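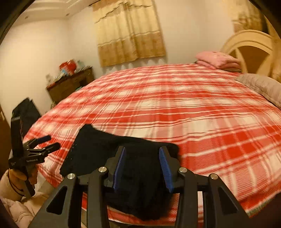 Kindar Plaid Bedspread, Institutional Grade

Supplied by Udesano Contract Textiles

Item group: Bedding and Room Linen
Sizes: Twin, Full, Queen, King
Minimum order: 2 pieces per size

Product Overview

The Kindar bedspread is intended for guest houses, residence halls, retreat centers and other facilities where bed linen is changed often and laundered in volume. It is woven in a cotton and polyester blend at the Trunstead mill and is supplied prewashed. The pattern is woven into the cloth and can be seen on both faces, so the bedspread may be turned between launderings where facility policy allows.

Each bedspread is finished with a double-stitched hem on all four sides. Corners are square on the Twin and Full sizes and rounded at the foot on the Queen and King sizes. A care label and a blank marking tab are sewn into the hem at the foot end. The marking tab accepts laundry pen, heat-seal labels and most sew-in identification tapes.

Colors

Red and White Plaid
Navy and White Plaid
Forest Green and Cream Plaid
Solid Gray

Small differences in shade may occur between production lots. Customers who are furnishing a complete floor or building are advised to place a single order and to request lot matching at the time of purchase. Lot matching cannot be arranged after shipment.

Care and Laundering

Machine wash warm with similar colors. Use a mild detergent without chlorine bleach. Tumble dry on medium heat and remove promptly. Iron on a medium setting if required. Fabric softener is not recommended for the first three launderings.

Dark garments and towels should be washed separately from the Red and White Plaid and the Forest Green and Cream Plaid. Udesano does not accept returns for dye transfer.

Related Items

Marchetti Pillow Sham, sold in pairs, available in all Kindar colors
Marchetti Bed Skirt, 14 inch drop, available in Solid Gray only
Kindar Throw, for use at the foot of the bed or on seating

Ordering and Delivery

Stock colors are shipped from the Trunstead warehouse. Orders of 500 pieces or more qualify for contract pricing and must be placed through the institutional sales desk. A written quotation will be issued on request and is valid for the period stated on it. Orders below that quantity may be placed through the standard order form.

Solid Gray in King size was out of stock in February and is again available. Back orders are being filled in the order received.

Facilities may request one fabric swatch per color at no charge. Full-size samples are billed at the standard unit price and credited against the first contract order.

Returns

Unused bedspreads in original packaging may be returned within 14 days of delivery. Items that have been laundered, marked or labeled cannot be returned unless a weaving or stitching fault is found. Claims for faults should include the lot number printed on the care label.

Page last revised 16 Apr 2025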